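In defence of the mat on the shared table

By Dineo Le Roux, Feb 23, 2025

I've worked at big white tables most of my life, and I'll always stick up for a plain grey mat, even one that's gone crumpled along one edge.
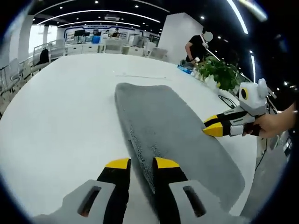

Leave the plant where it is

My friend Kenza Shehata would clear the lot, bless her, but I like a bit of greenery at my elbow, and broad leaves soften a long white table better than any colour of paint could.
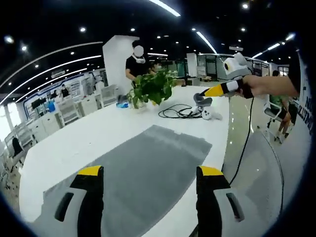 Should a mat be put away every night?
Only if someone needs the bare table. I leave mine out, give it a good shake in the morning and smooth it with the flat of my hand, and it's done me nicely for 19 years.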